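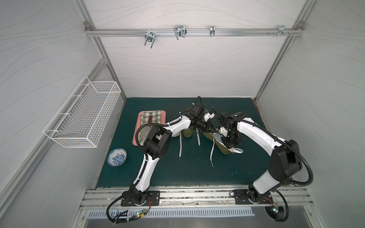 Yarn News > Industry > Sock Yarn

Clerine drops the 50-gram skein, keeps most of the price

Last updated in July, 4:10 p.m.

Knitters who buy Clerine's sock yarn will find only one size on the shelf by the end of the summer. The company says it is ending its 50-gram skein and moving the whole line to a 100-gram put-up, which it describes in a notice to shops as "simpler for makers and kinder to the planet."

How it is kinder to the planet is left to the reader. The notice mentions fewer paper bands. It doesn't say how many fewer, or what share of the company's waste the bands made up in the first place. We asked and were sent the same notice again.

The price is easier to check. A 50-gram skein has been selling for $11 at most of the shops that carry it. The suggested price for the new skein has not been printed anywhere we could find, but two shops that have placed orders told us to expect something close to double. So the saving on packaging, whatever it comes to, does not seem to be headed for the customer.

For plain adult socks the change won't matter much. Most people were buying two skeins anyway, and one long strand means fewer ends to weave in. Knitters who work two socks at a time will have to wind off half the yarn and weigh it, or pull from both ends of the cake and put up with the tangle.

Baby hats, mitts and colorwork are another story. A stranded yoke that calls for a little of five colors used to mean five small skeins. Under the new system it means five large ones and a drawer full of leftovers. Clerine's answer is that leftovers are "an invitation to play." Anyone who already has a bin of half-used sock yarn may feel invited enough.

There is also the matter of dye lots. The notice says the larger skeins will be dyed in batches of 2,000, and that this will give "near perfect" color matching from one lot to the next. Clerine has said something like this before, when it moved from hanks to pull skeins, and knitters were still alternating rows at the join a year later. The company has not shared any side-by-side samples. Until it does, the old advice stands: buy enough for the project in one go and check the band.

Shops are split. Fuller, which stocks the full range, says it will sell through its small skeins at the regular price and is not planning a clearance. It has also started a list for customers who want a color put aside. Sukprasert, a smaller shop that does much of its trade in kits, says it will wind its own half-size cakes from the new skeins. That sounds handy, though the cakes will come without the original band, so buyers should ask for the lot number and write it down. The shop hasn't decided whether to charge for winding.

Morken, which makes a rival sock yarn, wasted no time in telling its mailing list that it has "no plans" to change its own small skein. Readers with long memories will recall the same phrase being used about its lace weight, which was gone by the following spring.

Patterns are likely to lag behind. Many of the free designs on Clerine's site still list yarn by the number of small skeins, and the company says it will update them "over time." In the meantime, go by the yardage. A pattern asking for three small skeins will need two of the new ones, with half of one left over, and it's worth doing that sum before reaching the register.

The fiber content is not changing, according to the notice, and neither is the recommended needle size. We have not yet had one of the larger skeins in hand to swatch. Shops expect the first deliveries in August, starting with the solid colors. No date has been given for the self-striping ones.

Get our yarn news by email once a week. By signing up you agree to our privacy policy. You can unsubscribe at any time.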